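Subject: Re: [erkix-users] door task, how many demonstrations?

On Tuesday a member of the Bramwell group wrote:
> We recorded 200 demonstrations by hand and the policy still
> misses the door. Should we record more, or teleoperate?

Hello,

for us more recording did not help much. We stayed with the hand-held gripper and changed the way we move it. Now we stop for 3 seconds before the cabinet with both doors open, and only then go in. Please also vary the start height - we used 10 different ones. With remote control our operators were too slow for this task.

Regards,
Kondon lab 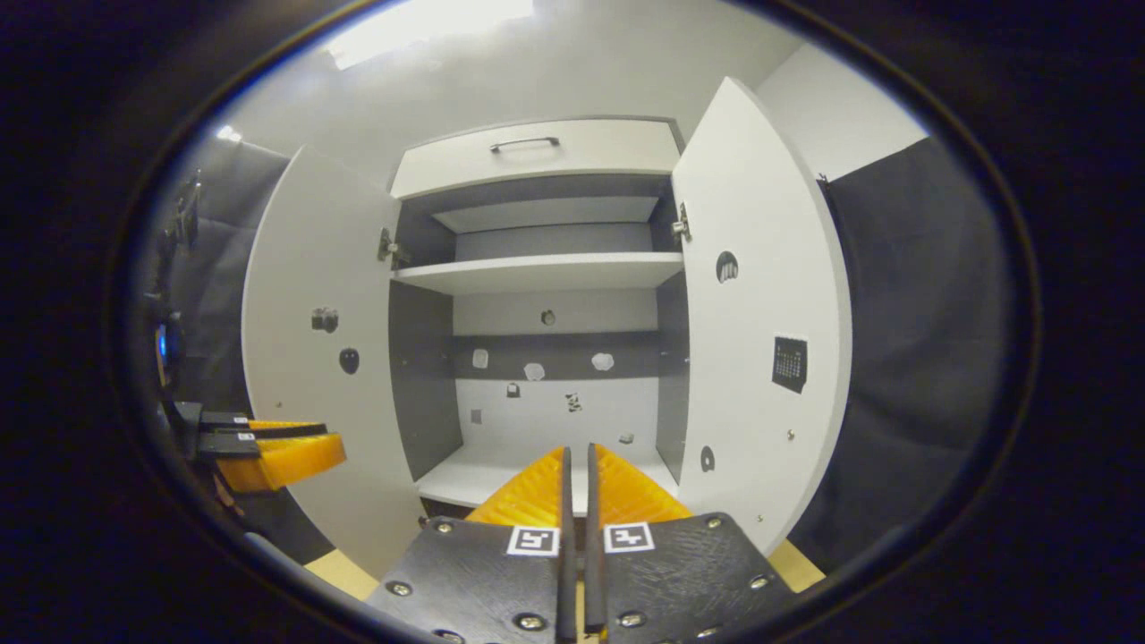
Cabinet with both doors open, view from the gripper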